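Evaluation diary, June, second week

Started before 7 because Nantana Chuensuk wanted a written position on the Halliday package by the time the Rimura people call. Halliday is the simulation kit that Rimura sells alongside its home robot software: a set of furnished interiors, a physics layer, camera models and a scripting interface. We are on the trial license. The question is whether we buy seats for the whole group or stay on our own scenes, which are ugly but understood.

Install was clean this time. The earlier build refused our driver version and gave an error code with no entry in the manual. Build 15 reports the mismatch in plain text and carries on with a fallback renderer. Load time for the dining interior was 70 seconds cold and much less on the second run, so the cache works now.

Spent the first two hours on camera placement. The kit lets you attach a view to any link or to a fixed point in the room, and it stores the poses in one flat file. Good. Less good: there is no check for what lies in front of the view. I put one in at a low height and got mostly panel, with the table and chairs pushed over to the right side.

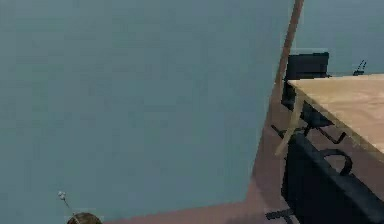 The pose file takes angles in degrees but the scripting call takes radians, and the manual mentions this once, in an appendix. I lost most of an hour to that. Brodie Tapsell says he hit the same thing on the trial before this one and reported it. I have added it to the list for Rimura with his name on it.

Compression is the other item. The default stream setting produces blocks along straight edges, worst on furniture and thin poles. For a person watching a session it does not matter. For training a detector it does, and the default ought to be off. There is a lossless switch, but it writes to disk only and cannot be used with the live view. Disk use with it on is heavy enough that we would need to budget for it.

Ran the batch script over lunch. It got through 1,371 resets without a crash, which our own setup has never done. Reset to reset, the furniture came back where it should according to the state log. Small objects drifted in the log on 6 of them, always by a small amount and always right after a reset with the physics step set coarse. Halving the step cleared it on a rerun, at a cost in speed of about what you would expect.

Afternoon on the table task. I moved the view up and back so that the whole top is in range and the small items are not lost behind the near edge. 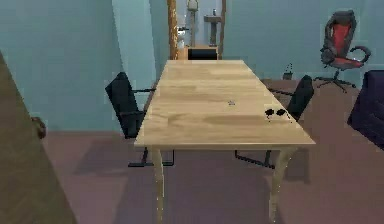 Halliday dining interior, table view, small items on the top.

Wood grain is better than in our scenes. Shadows under the chairs are soft and believable. Small items are the weak point: at this distance I could not tell from the render what the gray one was and had to look it up in the object list. Brodie thinks a higher texture setting will fix it. I think the meshes are too simple, and will check tomorrow with a close view.

The Altska add-on (grasp planning, priced separately) did load, but I did not get to a fair test. It wants its own object format and the converter drops friction values without a warning. Skokby, the older product we compared against in the spring, kept them. Asked Nantana if we can have the add-on left out of the quote. She would like a number for it anyway.

Position so far, for the note: buy a small number of seats for Halliday, no Altska yet. Conditions are the angle units, lossless on the live view, and a written answer on object drift. Support has been quick by mail but tends to answer the question next to the one I asked.

Left the long batch running with the fine step. To do: close view of the small items, disk estimate, send Brodie the pose file.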